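4.2 Cup handling with two multi-fingered hands
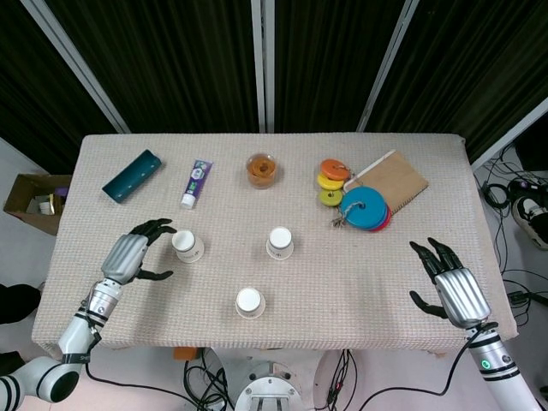
Figure 3. The cup task setup, seen from the head camera.

Boyang Hou objected to this task when the protocol was drafted, arguing that light cups tell us more about friction at the fingertips than about the hand controller, and that a good score could be reached with a parallel gripper at a fraction of the cost. We think the objection is fair as far as it goes. A parallel gripper was therefore kept as a baseline, and the comparison below is between three conditions on the same arms: the gripper with its stock controller, the hands with the Proris position controller, and the hands with the Clarkeck controller, which adds a current limit on each finger.

The task uses upside-down paper cups on a cloth-covered table (Figure 3). The arm must close on a cup, lift it clear of the cloth, move it sideways and set it down again with the rim flat. Other household items stay along the far half of the table. They are not targets in this section, but contact with any of them ends the trial and is logged as a failure. Dark curtains were hung behind the table in all conditions after early runs in the open lab gave unstable depth readings past the table edge.

A total of 2,071 trials were recorded. We dropped 71 of these for communication faults between the arm and the hand, which left 1,000 for each of the two hand controllers. The gripper baseline was collected separately, in June, and consists of 600 trials. Start positions for the cups were drawn from the same list in every condition. The fingertips were wiped with alcohol after every 100 trials.

The gripper did well on the lift and poorly on the release. A paper cup held between two flat pads tends to fold inward, and once folded it does not always come back to shape when the pads open. Lowering the closing force helped with folding but led to slips during the sideways move. No single setting of the stock controller solved both problems, and we report the setting with the best overall result.

With the Proris controller the hands showed the opposite pattern. The fingers wrapped the cup well, but the thumb often arrived late and pushed the cup across the cloth before the grasp closed. This was worse on the left side, where a small offset in the wrist calibration went unnoticed for the first part of the study. Trials from before and after the correction are kept apart in the results table.

The Clarkeck controller reduced crushing on both sides. Its current limit stops each finger on its own, so a late thumb matters less — the other fingers simply wait at light contact. The cost is time. Closing was slower in nearly every trial, and an operator watching the run could tell the two controllers apart without looking at the log.

Crushing was scored by hand from the recorded video. Xinyi Jiang scored all hand trials without knowing which controller was in use, as far as the difference in speed allowed. Cups with any visible crease were replaced before the next trial, and a crease counted as a partial failure even when the placement was good.

Two limits should be noted. The cloth adds drag that a bare table would not, and we did not test other surfaces. The head camera also loses sight of the thumb when the hand is directly above a cup, so late thumb contact had to be confirmed from joint data. The Kong wrist camera, described in Section 4.3, was added for this reason but was not available for the trials reported here.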